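Teleop demos: arm drops or tips the cup when I move it from sink to counter

Asked by Sustport
Share · 3 comments

I'm recording demonstrations in a simulated kitchen by driving the arm with a hand controller. The task is to move a cup from the sink area to the coffee maker. I have 30 demos so far and in 14 of them the cup tips over on release. The grasp looks fine until I open the fingers. Should I delete the bad ones and keep going, or is something wrong with how I'm showing the task?

Dremport
Share · 1 comment

Delete them. Bad demos teach bad habits.

Hosseinzadeh
Share · 5 comments

I would look at the release first. When you steer by hand it's easy to let the wrist roll a little on the way across, and you don't notice it from one camera view. The cup is then set down on its rim and falls when the gripper opens.

What worked for me:

Stop above the spot and level the cup before going down. Lower your controller scaling to around a third for the last part. Open the fingers, wait a moment, then back straight out – don't lift and turn at the same time.

Keep the failed runs in a separate folder. I trained on clean demos only at first, and the arm had no idea what to do with a crooked cup. In August I added runs where I start with the cup already tilted in the gripper and correct it. Those helped more than another batch of perfect ones.

Also save a still from just before you start lowering, so you can compare the wrist angle between runs.
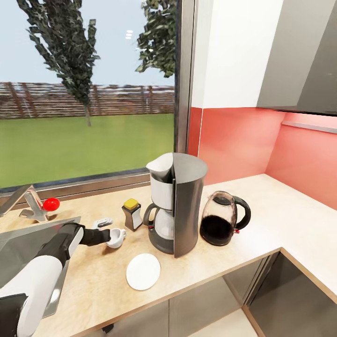
Seria
Share · 0 comments

Does the slower scaling cause trouble with timing? My demos got much longer when I tried it, and the trained arm now pauses above the counter before every placement.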